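29/04/2021

My mother-in-law's dishwasher is a Petridis, it is older than my marriage, and it remains the most capable robot I have ever met. It does one thing, it sounds like a gravel truck, and it has never asked me for a firmware update. I mention it as a baseline.

For two weeks now I've been reading everything I can find on whether a machine can tidy a kitchen table. The good people at Skoltelon say yes, or will say yes by September. Belladach says yes with a price list attached. I read the Belladach brochure twice, looking for the word "laundry", and found it in a footnote.

What the brochures skip is how much of housework is opening and closing small things. Lunch boxes, pill boxes, the case my glasses live in when they aren't on my head. A hinged lid is nothing to a four-year-old. To a pair of arms it's a project.
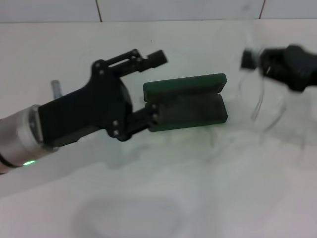

**Filed under: Chores, Robots, Low Expectations**

One finger against the end of a green case with its lid up, and a second gripper coming in from the other side. I've watched a lot of this sort of thing lately and I find myself leaning toward the screen like it's a penalty kick.

Can they do chores yet? My scorecard so far:

- Vacuuming: yes, if you tidy first – so, no
- Lids: some lids
- Folding a fitted sheet: I can't either

The Loltholm arm kit, meanwhile, costs 3,812 dollars before shipping. For that I could buy up to 2 years of someone competent coming by now and then, and she'd bring her own gloves.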